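Do "cooling" bed sheets keep you cooler?
Student project report
Anathi Van der Merwe and Zinhle Dlamini
8 May unit, Materials and the Home
Handed in: May 8, 2026

1. Why we chose this

Sheets are sold on feel. Walk into any bedding shop and the packets promise cool nights, hotel softness and better sleep, and very few of them say how any of this was measured. Zinhle's mother bought a set of Plalo sheets in January because the packet said they were "temperature smart". We asked what that meant and the shop could not tell us. The leaflet inside the packet was no help either.

Our question was narrow. Given four sheets at different prices, can a person lying on them tell which one is meant to be cooler, and does a thermometer agree with that person? We did not set out to find the best sheet, and the report should not be read as a buying guide.

2. What the makers claim

We used four fitted sheets, all plain and all for a double mattress.

Sisham: cotton percale. Claims to be "crisp and airy".
Hornex: cotton and polyester mix. Claims to be easy care and makes no claim about heat. This was our ordinary sheet to compare against.
Serrano: cotton sateen with a high thread count. Claims to be "cool to the touch all night".
Plalo: a blend of bamboo viscose and cotton. Claims to be "temperature smart".

The word "cool" is doing two jobs in these claims. A cloth can feel cold for a moment when you touch it, in the way a tiled floor does, and warm up to match you soon after. It can also let heat and damp escape over several hours. The first is easy to notice in a shop. The second is what people are paying for. None of the four packets keeps the two apart, and we think "cool to the touch all night" mixes them up on purpose, though we can't prove that.

We were also suspicious of thread count. The Serrano packet prints it larger than the brand name. A count can be pushed up by twisting thin threads together and counting each one, so a bigger number does not have to mean a finer or better cloth. A tightly packed weave might even hold more warmth in. We had no microscope good enough to check the threads ourselves, so we leave thread count out of the results.

3. Method

Each sheet was washed twice before testing, without softener, and dried on a line. New sheets often have a finish on them which makes them feel smooth in the shop, and we wanted that gone.

Touch test. Swatches from the flat spare pieces were pinned to a board and marked with letters. Ten people from our year put a palm on each swatch for 10 seconds and then put the four in order from coolest to warmest. They were not told the brands. They did it again the following week with the letters changed round.

Warm bottle test. We filled a bottle with 200 ml of hot water, laid it on a folded blanket, and covered it with one layer of the sheet. A probe thermometer went in through the cap. We wrote down the temperature every ten minutes for an hour and repeated this three times for each sheet.

Sleep diary. The two of us slept on each sheet for four nights and gave every night a mark out of 100 for comfort, before looking at the room temperature.

4. Results

Touch test. In the first round most people put Serrano or Sisham as coolest. In the second round, with new letters, six of the ten changed their own top choice. If people cannot agree with themselves a week apart, we do not think their answers tell us much about the cloth. Hornex came last both times, which is the only steady result we got from this part.

Warm bottle test. There was no clear winner. The gap between the fastest and slowest sheet at the end of the hour was smaller than the gap between repeat runs on the same sheet. We believe the draught from the classroom door made more difference than the fabric did.

Sleep diary. Anathi's highest average was for Sisham and Zinhle's was for Hornex, the one with no cooling claim at all. Both of us gave our lowest marks on the warmest nights, whichever sheet was on the bed.

5. Discussion

The plainest reading is that room temperature matters far more than the sheet. That sounds obvious when written down, but you would not guess it from the packets. 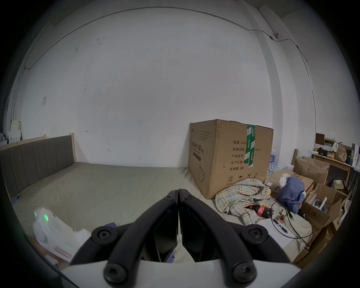

Fit turned out to bother us more than heat. Two of the sheets had shallow corners that came off the mattress in the night, and a sheet that has gathered into a ridge under your back is uncomfortable at any temperature. We did not plan to measure this, so we only have notes in the diaries. Anathi wrote "corner off again" on three of her four Plalo nights. A packet could easily state how deep a mattress the sheet will take, and only Hornex did.

We also looked at the customer reviews on the Serrano website. The page shows 2,116 of them and most are very good. We read the first 200. A great many were written within days of delivery, and plenty mentioned softness straight out of the packet. Hardly any mentioned washing. A review from someone who has had a sheet for three days tells you what the factory finish feels like. We would trust one from a person who has washed it for a year, and we could not find a way to sort for those.

Colour may have had an effect as well. Zinhle thinks pale sheets look cooler and that this leaks into the marks people give. Anathi is not convinced. In the touch test the swatches were all close in shade, so our results can't settle it.

6. Problems with our own work

We should be as hard on ourselves as on the shops. Ten people is a small group and they were all our friends. The bottle does not sweat, so that test says nothing about damp, and damp may be where the cloths really differ. The sleep diary was not blind. We knew which sheet we were on, and Zinhle already disliked Plalo because of the price. Four nights is too short. The weather changed during the test and we had no control over it.

A teacher asked whether this means cooling sheets do nothing. We can't say that. We can say that our tests, which were better than putting a hand on a packet in a shop, did not find the effect. A proper laboratory with a heated plate might find one. If the makers have such results, we would like to see them printed.

7. What we would change

Use a damp cloth over the bottle. Close the door. Ask people of different ages, including some who often feel too hot at night. Have somebody else make the bed and keep the brand secret until the end. Wash each sheet ten times instead of twice.

8. Sources

Packets and leaflets from Sisham, Hornex, Serrano and Plalo.
Customer reviews on the Serrano website, first 200 as shown.
Our own diaries and temperature tables, kept in the class folder.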